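Week 4 notes: how drugs get stored on a ward, and why storage goes wrong

Okay, so last week we got through absorption and first-pass metabolism, and a few of you came up afterward looking a bit glazed over. This week is lighter on chemistry. I want to talk about what happens to a medicine before it ever gets near a patient, between the loading dock and the little paper cup. I worked in a hospital pharmacy before I started teaching, so you'll have to put up with some stories.

**Shelf life, and what the date means**

The expiration date on a package is a promise from the maker: if you keep this product the way the label says, in the container it came in, it will still meet its spec on that day. Read that again and notice how many "ifs" are in it. Once you open the bottle, tip the contents into something else, or leave it on a windowsill, the promise gets a lot weaker.

That's why we have a second date, the beyond-use date. It gets set when a product is opened, mixed or repackaged, and it's nearly always earlier. I still see students use the two terms as if they were the same thing. On the midterm that'll cost you points, and on a ward it could cost somebody a lot more.

**The big enemies**

Heat, moisture, light and air. Most breakdown you'll meet in this course is one of two reactions: hydrolysis (water attacks the molecule) or oxidation (oxygen does). Aspirin is the classic hydrolysis case. Open a really old bottle and you may catch a whiff of vinegar, that's the acetic acid coming off. I used to keep one in my desk at Oravec for exactly this purpose and passed it around on the first day. Great icebreaker!

Heat speeds up both reactions. We'll do the Arrhenius equation properly in week 6, so for now just hold on to the idea that a warm cupboard eats shelf life faster than you'd guess. The supply room at Oravec shared a wall with the boiler, and we only found out how warm it got when somebody finally hung a logger in there over January. We moved everything within the week.

Moisture is sneakier. Gelatin capsule shells need a certain amount of water in them to stay flexible. Too dry and they go brittle and crack, too damp and they soften and stick together. So the "cool, dry place" on the label is doing two jobs for a capsule – it protects what's inside and it protects the shell too.

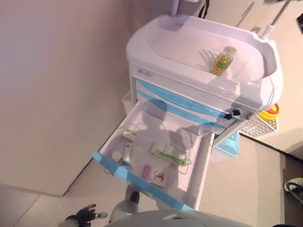 Light is the one people forget. Some compounds fall apart under ordinary room lighting, and those are the ones you'll see in amber glass or foil blisters. Amber cuts out most of the short wavelengths that do the damage. It doesn't cut out everything, so an amber bottle parked in full sun is still a bad idea. If the label says "keep in outer carton," keep it in the outer carton, even if the carton is annoying and won't fit the drawer. (It never fits the drawer.)

**Floor stock versus patient-specific supply**

Two systems, and most hospitals run a mix. Floor stock means common items live on the unit and the nurse takes what's needed. It's quick, but you end up with half-used packages and more chances to grab the wrong thing. Patient-specific supply comes up from pharmacy labeled for one person. It's slower and safer, and everyone complains about the waiting.

Your reading for this week is the Gellance case packet, which follows a unit switching from the first system to the second. Look closely at pages 2 to 9. The part I want you to argue about is the night shift, where the staff started hoarding "just in case" supplies within a month. Were they wrong to? I go back and forth on it myself.

**Look-alikes and sound-alikes**

Names that look similar, packages that look similar, and strengths that sit side by side on the same shelf. The usual fixes are tall man lettering (predniSONE and prednisoLONE, for instance), keeping the confusable pairs apart, and scanning the barcode at the bedside. None of these works if people get around them, and people do get around them when they're rushed. I did it too when I was new.

One habit I'd like you to steal: read the label three times. Once when you pick it up, once when you prepare it, once when you put it back. It feels silly for the first few days and then you stop noticing.

**For next time**

- Finish the Gellance packet.
- Write 700 to 800 words on one storage failure in it. Name the reaction or the human step involved, and say what you'd change first.
- Skim the Skirness handout on cold chain. We'll use the temperature chart in class, so bring it on paper if you can.

The lab in the Vonthorpe building is open from 2 p.m. if you want to look at the degraded tablet samples before you write. Please sign the sheet by the door and put the lids back on!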